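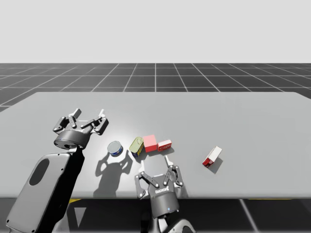

Ticket 2626: Girnora collar keeps losing our walks

Opened June 15, 2024 by Mohcine Chraibi
Product: Girnora GPS collar, phone app

Hi there! So my beagle mix, Fatstead (long story, he was a very round puppy), has worn this collar since March and it was great until I updated the app. Now our morning loop through Drisudwood park shows up as one straight line from the gate to my porch. He has never walked a straight line in his life! Yesterday's walk logged 681 steps, and we were out long enough for him to sniff every single fence post on Naciri Lane, twice.

What I've tried so far:
- charged the collar overnight
- turned Bluetooth off and on
- deleted the app and put it back (lost his profile photo, grr)
- walked him with my phone in my hand instead of my jacket

Same straight line every time. The battery reads fine and the light blinks green.

Update 1
Support asked me to check the tracking interval. It was set to 5 minutes, and I swear I never touched that. I moved it to the shortest setting and saved, but when I opened the app again it had gone right back.

Update 2
They pointed me to ticket 2695, where another owner has the same thing going on. The trick there was to remove the dog from the account, restart the collar, then add him again before changing the interval. Did that, and the setting stuck this time. Tonight's map has all the loops and the long stop by the duck pond. Please leave this open until I've done a few more walks, and can I get the old routes back?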